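**Raken at the Clelport, two nights - who's going, and is the ticketing a mess for everyone?**

**marrowfat_pete**
Right, so it landed in my inbox at lunch and I nearly dropped my sandwich. Raken are doing two nights at the Clelport in August, first proper shows since the Ingvarsson record came out, and I've managed to get myself one ticket for the second night after a lot of swearing at the website. One! I wanted a pair. It kept throwing me back to the start of the queue whenever I changed the number.

Anyone else going? And did anyone manage to get more than one without the page falling over?

**tinwhistle_jo**
Got a pair for the first night, on my phone, on the bus, no bother at all. Sorry Pete. I think the trick was not going in through the mailing list link, because that one sends you to the presale page, which had already gone by then. I went in through the venue's own site and it was just sitting there.

So excited though. I've not seen them since the tour where the keyboard packed up and they did half the set with just voices and that borrowed guitar. Still the best gig I've been to (my sister disagrees, but she was stood behind a pillar).

**lowtide**
I'm going to be the grump. I love this band, I've got everything they've put out including the split with Biltex that only ever came on cassette, but I'm not sure about the Clelport for them. It's a big old shed with a bar at the wrong end. Whenever anyone plays something quiet all you get is the hum of people ordering. I saw a harp player in there a couple of years back and I could tell you what everybody drank but I couldn't tell you a single tune.

Why not do four nights somewhere small? They'd sell out just the same.

**marrowfat_pete**
Because four nights costs them twice as much in everything, I should think. Van, hotel, paying the string players. I do take the point about the bar.

**Ostler**
The bar's moved. They had the whole back wall out last winter and it's through in the side room now with a set of doors. I was in for the Biltex album launch and you could hear a pin drop in the quiet ones. I'd say give it a go before writing it off.

**lowtide**
Doors that people prop open with a stool, I bet.

**Ostler**
Well, they were shut when I was there. Can't say fairer than that.

**tinwhistle_jo**
Can we talk about what they'll play? I'm desperate for them to do Ingvarsson from start to finish, in order, with the long drone bit left in. On the record it's 14 songs, and I know that's a lot to ask people to stand through, but it really does run together as one thing and I get quite cross when one of them comes up on its own in a playlist.

**marrowfat_pete**
Please no! I want a mix. I like the new one a lot but I want the early singles too, and I want the daft cover they always do at the end. If I've only got one ticket and one night I don't want to stand there knowing exactly what's coming next for an hour and ten.

**greengage**
Hello, mostly lurk on here but had to join in. I'm with Pete, albums in full always make me look at my watch. You get to the middle of side two and you can feel everyone waiting for the big one at the end. It's different if it's an old favourite you've lived with for years, but this one has only been out since the spring.

Also what's happening with support? The poster says "and friends", which could be anybody.

**tinwhistle_jo**
On the newsletter it said Lucrezia Galli for the first night, and nothing at all for the second. I'm hoping she does both. She was on just before them at that festival with the terrible mud and I bought her EP on the way out with my last tenner. She does these tiny songs with a squeezebox and a tape loop, and then talks for ages between them, and the talking's as good as the songs.

**lowtide**
Oh she's brilliant. All right, that's cheered me up a bit. I do still think she'll get talked over, mind. She's got the quietest voice of anyone I've ever paid to see.

**Ostler**
She did the Clelport on her own, didn't she? Or was that the upstairs room?

**lowtide**
Upstairs room. Holds about as many people as my kitchen. Proves my point, really.

**marrowfat_pete**
Let me stick up for big rooms a minute. I know we all like to say we saw so-and-so in the back of a pub with the landlord's dog asleep on the pedals, and I've got plenty of those stories myself. But some of Raken's stuff needs a bit of air round it. The horns on Ingvarsson sound massive, and I heard them try that live in a tiny place and it was just a headache. I came out and couldn't hear my own feet. They've grown into something bigger and I'd like to hear it big.

What I don't like is the price. By the time you've had the booking fee, the other fee, and the fee for having the ticket sent to a phone you already own, it's a fair chunk more than it said on the poster. I looked through it twice and I still don't know what the second one was for.

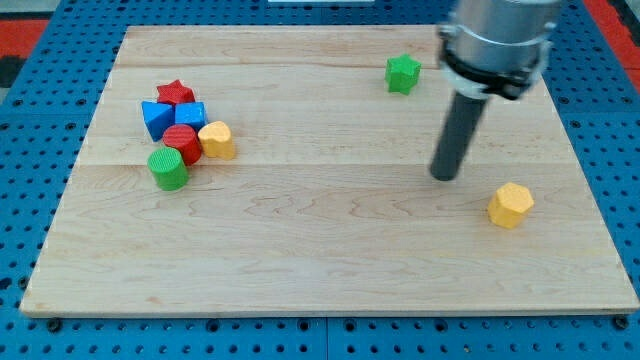
tinwhistle_jo wasn't having that, and reckons the fees were the same for the last three things she's booked there, whoever was playing. I'll put my hand up, I hadn't compared. I just think if the poster says one price then that's the price you should be paying at the end, and I'd moan about it for any band. I'm not blaming Raken for it.

**tinwhistle_jo**
No, fair enough, I'd rather it was all in the one number too. I only meant that it's the venue and not them. They used to do that thing where you could post them a cheque and they'd send you a hand-drawn ticket back, do you remember? I've still got mine on the fridge. It's gone a bit brown.

**greengage**
The hand-drawn tickets! I had one with an owl on it. I'd love them to do that again but I suppose you can't draw your way through a room that size.

**Ostler**
Capacity's 4,000 if you count the balcony, so they'd want to get their pens out now.

**lowtide**
4,000! It's even worse than I thought. I had it down as half that.

**Ostler**
Balcony's the place to be, for what it's worth. Get up there early, left-hand side, lean on the rail. Sound's much better than on the floor and you can see what the drummer's up to. There's a loo up there as well that hardly anyone bothers with.

**lowtide**
Is the balcony open to everyone or is it a separate ticket?

**Ostler**
Open to all when I went. First come, first served. It might be different for this, I'd check.

**marrowfat_pete**
Just looked, it says "general admission, all areas" on mine. So balcony it is. I'll be the one in the green cagoule holding a seat with my elbows.

**greengage**
Is anyone travelling in for it? I'm a good way off and the last train goes before most bands have even tuned up. I missed the encore last time I came over, stood on the platform listening to my friend hold her phone up so I could hear it down the line. Never again. If there's a cheap place to stay within walking distance I'd be really grateful for a tip.

**tinwhistle_jo**
There's a guest house over the chippy on the corner. It's clean and the breakfast is huge, but you will smell of vinegar for the rest of the weekend. Otherwise there's a coach that leaves from outside the station a good bit later than the train does. It takes forever and it stops absolutely everywhere, but it does get you home.

**greengage**
Vinegar it is! Thank you, that's perfect.

**lowtide**
Right, update. I've been sat here reading you lot all evening and I've gone and bought one. First night, for Lucrezia Galli. If the bar doors are propped open I shall be coming back on here to say so, at length.

**marrowfat_pete**
Hooray! Now get the other one to swap with me, I'm starting to wish I'd gone for the first night as well.

**tinwhistle_jo**
You could do both, Pete. You know you want to.

**marrowfat_pete**
I do want to. I've also got a car that needs new tyres. Let me have a think - payday's not far off, and I've been known to drive on worse.

**Ostler**
Don't do that, get the tyres. There'll be a recording of it anyway, they had someone on the desk taping the Biltex launch and it turned up for download a month later. Decent quality too.

**lowtide**
With or without the bar on it?

**Ostler**
I'm not answering that.

**greengage**
Quick one before I log off, does anybody know what time the doors are? My email just says "evening".

**tinwhistle_jo**
Half six on the venue page, first act at quarter past seven. They've got a strict finish so I'd expect it to run to time. I'm going to be there at six with a flask, come and say hello if you're early!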